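Street and Area Lighting, Unit 2
Handout for Thu 28 January

Scope

This unit covers the quantities used to specify road lighting, the main causes of glare, and the method for the spacing exercise. Daylight and tunnel lighting are left to a later unit. Bring a calculator and the blank grid sheet.

Quantities

Luminous flux is the total light output of a source, weighted for the response of the eye. The unit is the lumen (lm).

Luminous intensity is the flux sent out in a given direction per unit solid angle. The unit is the candela (cd). A lantern does not have one intensity; it has a table of them, one for each pair of angles. Students often take the peak value and apply it everywhere, and the answer then comes out too high at the midpoint between columns.

Illuminance is the flux arriving on a surface per unit area. The unit is the lux (lx). It takes no account of what the surface does with the light.

Luminance is the intensity leaving a surface in the direction of the observer, per unit of projected area. The unit is cd/m2. A driver responds to luminance. Residential roads are nevertheless usually specified by illuminance, as the users are mostly on foot and look in all directions.

Inverse square and cosine laws

For a point source at mounting height h, the horizontal illuminance at a point on the ground is

E = I cos^3(a) / h^2

where a is the angle between the downward vertical and the line from the lantern to the point. Directly beneath the lantern a is zero and the expression reduces to I / h^2. At a = 60 degrees the cube of the cosine is 0.125, so the same intensity gives one eighth of the illuminance. Lanterns are therefore designed to throw their highest intensity well away from the vertical.

Glare

Disability glare reduces what can be seen. Light from a bright source scatters inside the eye and lays a veil over the retinal image, which lowers contrast. The effect grows as the source comes closer to the line of sight and is stronger in older eyes.
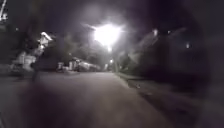 Discomfort glare is a matter of annoyance and need not reduce visibility at all. It is assessed by rating scales, and the spread between observers is wide. The two kinds have different remedies. Lowering the intensity near the horizontal helps with both. Raising the surround luminance helps mainly with the second.

Intensity at 90 degrees from the downward vertical does nothing for a level road surface and should be kept as near zero as the optics allow. Tilting a lantern upwards to reach the far kerb undoes this. Where the reach is too short, change the optic or the bracket before changing the tilt.

Uniformity

Overall uniformity is the minimum illuminance divided by the average over the grid. A scheme can meet its average and still fail on uniformity, usually through wide spacing. Trees in leaf are not included in the standard calculation. Note them on the plan.

Spacing exercise

The site is Rutside, a straight road with footways on both sides and columns on one side only. Use the Kundano intensity table for the first run and the Frei table for the second. Both are in the data pack.

1. Mark the grid between two adjacent columns.
2. Find a and the horizontal distance for each grid point.
3. Read I from the table, interpolating where needed.
4. Calculate E for each column and add the contributions.
5. Apply the maintenance factor to the total, once.
6. State the minimum, the average and the uniformity.

Take the tabulated intensities as cd per 1000 lm and scale them to the lamp flux before step 4. The answer sheet for the Hirnanora site uses a different mounting height and cannot be used as a check.

Reading

Course reader, p. 513 onwards, for the derivation of the cosine cubed form. The section on wet road surfaces may be left out.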